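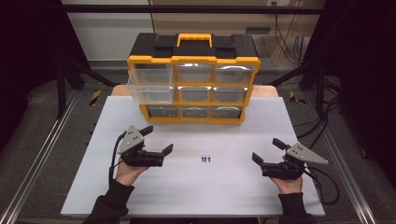

Organizador de cajones amarillo y negro, con uno de los cajones a medio sacar.

Tema 4. Conservar una turbera: quién la defiende, quién la compra y quién la riega

Apuntes de clase, segundo bloque

Bueno, empezamos con turberas, que ya sé que a primera vista no enamoran a nadie. El año pasado un alumno me dijo que era «el tema del barro» y le doy la razón a medias: hay barro, hay mosquitos y hay muchísima agua. Pero a mí me parece el caso más bonito del curso (lo digo de casi todos, ya me conocéis), y además cae en el examen, así que vamos allá.

Repaso rápido de lo que vimos en el tema 3. Una turbera es un humedal donde la materia vegetal se acumula más deprisa de lo que se descompone. Como el suelo está encharcado, apenas entra oxígeno, los microorganismos trabajan despacísimo y los restos se van apilando en forma de turba. ¿Cuánto crece? Muy poco, del orden de un milímetro al año en buenas condiciones. Haced la cuenta: un metro de turba son unos mil años de musgo muerto. Cuando alguien abre una zanja de un metro en una tarde, eso es lo que está cortando.

El musgo protagonista es el Sphagnum, o esfagno. Aguanta muchas veces su peso en agua y acidifica el entorno, con lo que se quita de encima a la competencia. En el laboratorio lo miraremos a la lupa y veréis las células hialinas, grandes y vacías, que son las que se llenan. Apuntad el nombre, por favor, que luego en los exámenes aparece «esfango» y me da la risa.

4.1. El caso Tirkura

Tirkura es una turbera elevada de 1.260 hectáreas, bastante llana, con un borde de abedules y un páramo detrás. Se drenó a trozos para pasto y para extraer turba, con ese patrón de espina de pez que ya os enseñé en las fotos aéreas: una zanja maestra y muchas laterales. El drenaje nunca dio un pasto decente, pero el agua sí que bajó, y con ella empezó todo lo demás: brezo donde había esfagno, turba agrietada, arroyos de color té cargado después de cada tormenta.

La campaña la arrancó Morag Lamont, que era maestra de escuela y no tenía ninguna formación en hidrología. Lo que tenía era una libreta. Durante años apuntó el nivel del agua en una docena de tubos clavados en la turba, siempre a las siete de la mañana, antes de entrar a clase. Cuando la empresa Rennie pidió ampliar la extracción, resultó que los únicos datos continuos del lugar eran los suyos. Quedaos con esto, que es de lo que más me gusta del caso: la serie era modesta, con huecos en invierno, y aun así cambió la discusión de arriba abajo.

Con ella estaba Murdo Imrie, ganadero de la zona, y aquí la cosa se complica (¡menos mal!). Imrie se oponía a la extracción, pero tampoco quería que le inundaran las parcelas bajas. Se pasó media campaña discutiendo con sus propios aliados. Leed su carta en la carpeta de lecturas: es larga, está enfadado y tiene bastante razón en lo del acceso del ganado.

4.2. Las tres vías

La primera fue la administrativa: alegaciones contra la licencia. Se presentaron 3.580 firmas y, si os soy franca, las firmas pesaron menos que un anexo de seis páginas con los niveles de agua. La licencia se denegó en primera instancia y Rennie recurrió.

La segunda fue la compra. Agnes McIver montó una asociación, Skisisico, para adquirir terreno a precio de mercado. Compraron primero la parte alta, que era la más barata y la que menos interesaba a la empresa. Mucha gente lo criticó entonces. Pero pensadlo en términos de cuenca: quien controla la parte alta controla buena parte del agua que llega a la baja. McIver lo explicó con un dibujo en una servilleta que ahora sale reproducido en todas las charlas, también en las mías.

La tercera vía fue el acuerdo de gestión con los ganaderos, el más aburrido de leer y el que más ha durado. Pago anual por mantener el nivel freático, calendario de pastoreo y una cláusula de salida que Imrie negoció palabra por palabra. Os pido que lo leáis entero. Entero, sí. En clase trabajaremos el artículo de las compensaciones.

4.3. Devolver el agua

Ganar el pleito y comprar el suelo no moja la turba. Para eso hubo que bloquear zanjas, y aquí entra el proyecto Trokia, coordinado por el hidrólogo Maarten Brouwer. En la primera fase hicieron 95 presas, la mayoría de la propia turba compactada y unas pocas de tablestaca en las zanjas anchas.

Algunas ideas prácticas que conviene saberse:

Se empieza por arriba y se va bajando. Si tapas primero la salida, toda el agua empuja contra una sola presa y te la revienta.

La distancia entre presas depende de la pendiente. El criterio habitual es que el agua retenida por una llegue al pie de la anterior.

La turba para el tapón se coge húmeda y de cierta profundidad. La seca de la superficie se ha vuelto hidrófoba y deja pasar el agua por los lados. En Tirkura se perdieron varios tapones así, el primer mes de febrero.

El esfagno no vuelve por decreto. Donde queda algo vivo cerca, coloniza; donde la turba está desnuda hay que esparcir fragmentos y cubrirlos con paja.

¿Y el metano? Me lo preguntáis cada año, y bien preguntado. Al reencharcar sube la emisión de metano, sobre todo al principio, y baja la de dióxido de carbono. El balance a largo plazo suele salir a favor de mojar, pero depende mucho de dónde se quede el nivel: a ras de superficie va mejor que con una lámina profunda. No escribáis en el examen «la restauración elimina las emisiones», que os lo tacho.

4.4. Lo que sigue sin resolver

Heledd Kneath ha hecho el seguimiento de vegetación con más de 100 parcelas permanentes, y sus resultados son desiguales. En el centro el esfagno avanza. En el borde oeste, en cambio, el abedul rebrota una y otra vez y hay que volver a cortarlo. Kneath propone dejar ese borde como bosque húmedo y no gastar más dinero allí; McIver no quiere ni oír hablar del asunto. Yo cambio de opinión cada curso, así que no busquéis en mi cara la respuesta correcta.

También está pendiente el dinero. El acuerdo con los ganaderos se renueva por periodos cortos, y una turbera funciona a otro ritmo.

Para la próxima sesión

Traed leídos la carta de Imrie y el acuerdo de gestión. Por parejas, preparad una página: ¿habríais comprado primero la parte alta o la baja? Quiero un croquis de la cuenca hecho a mano, con flechas de flujo, aunque dibujéis fatal (yo dibujo fatal).

Lectura voluntaria: el informe de vegetación de Kneath, capítulos 2 y 5. El 3 es pura estadística y lo veremos juntos en el tema 6.

La salida de campo se confirma por el tablón. Botas altas de goma, que las de montaña se quedan dentro del barro, y una muda de calcetines.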